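How do you keep simulation test rooms within your own house rules?

Asked by dustmop_dana, March 8, 2020

Hi all, and sorry in advance for the long post. I look after the indoor navigation tests for a small delivery cart we call Otura, and most of our early testing is done in simulation before anything rolls down a real hallway. We have a house rule that says every test room must have "adequate clearance at doors and a clearly identified obstacle." Lovely sentence, and I have no idea what it means in practice! Last September we ran 2,258 trials and I had to throw out 1,044 of them, mostly for starts that were much too close to a door.

The view below comes from one of the starting poses people keep arguing over.
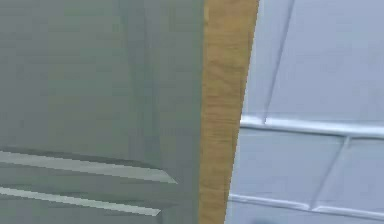

Start pose by the door edge, tiled wall to the right

My colleague thinks a start like this is fair game, as a real cart could end up parked there. I think it tells us very little about driving. Is there a written practice that other people follow? And does the obstacle need to be something recognizable, or will any lump do?

For comparison, a view from farther into the same room, with the white object out on the floor: 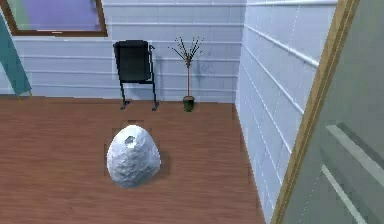 Flenari Makers Club, Indoor Robots Group

We keep that sort of view in the main set and I'm happy with it. The object is pale and creased and I couldn't swear to you whether it's meant to be paper or a rock, and our rule does say "clearly identified." Thank you for reading this far!

Answer from Roksolana Shevchuk (accepted)

Welcome, and please don't apologize, I write long ones too. At Brodero we went through the same thing and ended up splitting the rule in two, and I'd suggest you do likewise.

Clearance first. Write it as a number, measured from the outside of the cart's body to the nearest surface, and count an open door as a surface. Ours is 400 mm at the start pose. Anything tighter goes into a separate "close start" set with its own pass mark, so your colleague keeps his parked cart and your driving scores stay clean.

Then the obstacle. "Identified" should mean it has an ID, a size and a position in the room file. It doesn't have to look like anything in particular. I'd keep your white lump, but do write down its height and its widest point, and check that the collision shape matches what gets drawn. We had a beautiful vase once that the cart drove straight through for weeks.

Also, log the reason every time you discard a run. You'll want it when somebody asks about those 1,044 (they will ask).

Answer from kushnir_fan

just randomize everything and run more. we do 30 rooms a night on Kushnir and never look at them

Comment from dustmop_dana

Roksolana, thank you, the two sets idea may save a friendship over here. Would you also put a close start on the hinge side of the door in a different set from one on the open side?

Comment from Roksolana Shevchuk

Same set, but tag them. You can always split them later.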